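Simulation Recording Rules: Frequently Asked Questions

These answers apply to anyone recording or reviewing household tasks in the Mandum simulator for the Drivari project. They cover the two-arm robot only. Questions about the single-arm setup should go to the Etomo group.

Who do these rules apply to?

Everyone with a recording login, including people who only record now and then. Reviewers follow the same rules when they redo an episode.

How long can an episode be?

The limit is 3000 simulation steps. Recording stops by itself at that point, and you get a warning tone at 2875. If you hear the tone and still have more than one move left, discard the episode and start again.

What position should the arms be in at the start?

Both grippers open, fingers clear of all furniture and of each other. Hold still for 200 steps before the first move. Episodes without the hold are rejected by the checking script, so a reviewer will never see them.

Can I move the objects before I start?

No. The layout is set by the scene seed. If an object has fallen through a surface or is stuck inside another one, write down the seed, mark it as broken and load the next.

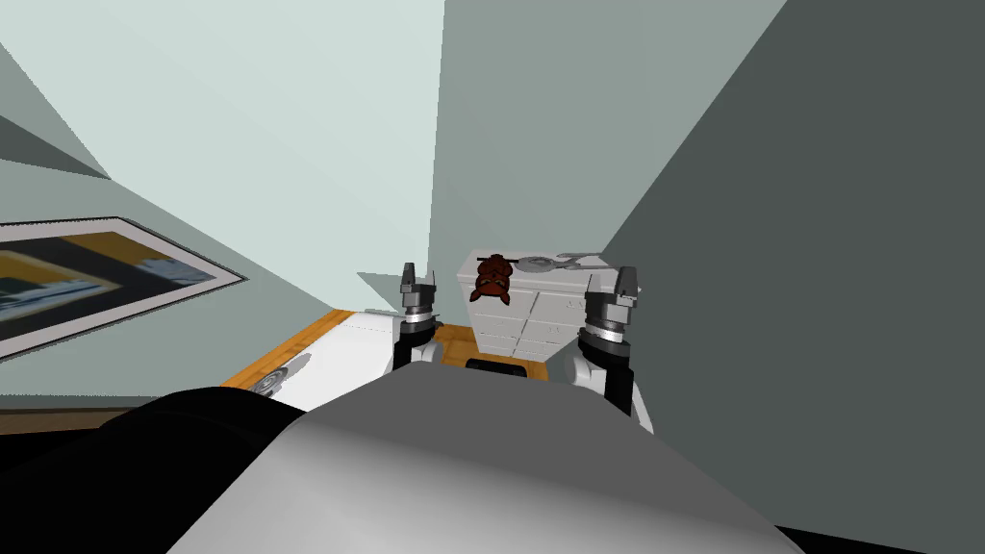

Soft toys and hand tools have separate grip limits, even when they share a surface. Use the soft setting for anything plush and the standard setting for metal. Switch between them only while the gripper is empty – changing the limit during a grasp makes the force log useless.

Does the room have to look level in the head view?

No. Head tilt is varied on purpose, and a steep angle is not grounds for rejection. Reject only if the target object is out of view for the whole approach.

What counts as a collision?

Any contact between an arm and furniture, the robot's own body or the other arm. A light brush of a drawer front counts. Mark it in the episode notes and keep going unless something has been knocked over.

How many episodes are reviewed by hand?

About 15 percent of each batch. New operators have their whole first batch reviewed.

Who do I ask about a rejected episode?

Jasmina Dimitriou handles rejections and appeals. Phong Đồng looks after the checking script and the seed list. Please include the episode number – a screenshot alone is not enough.

When were these rules last changed?

In June, when the Delić naming scheme was dropped. Older episodes keep their names.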